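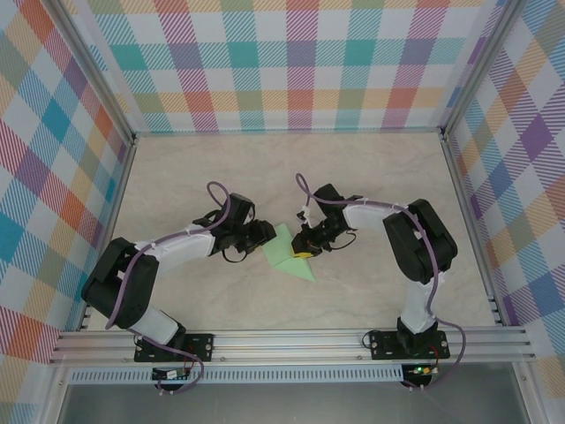

Saturday help wanted? No, weekday mornings!

I run the little bakery on Wendgate, the one with the green door, and I'm after someone to join me at the counter from January. It's 12 hours a week, starting at 7am, and yes, I know that's early (there's free coffee and as much toast as you can manage).

You'd be serving, wrapping loaves, taking phone orders and keeping the shelves tidy. You don't need to have worked in a shop before. I'd much sooner have someone who likes a natter and can add up. 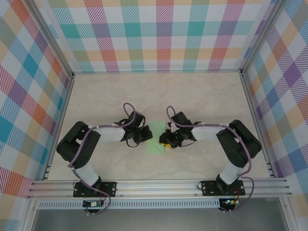
On busy mornings we get the Numgate school run and the bus queue all at once, so you'll want comfy shoes! I'll be with you for the first few weeks, and after that you'd open up on your own now and then.

Pay is monthly and you get 90 minutes' paid training before your first shift. Pop a note through the door or ask for me at the till, any time before 2pm.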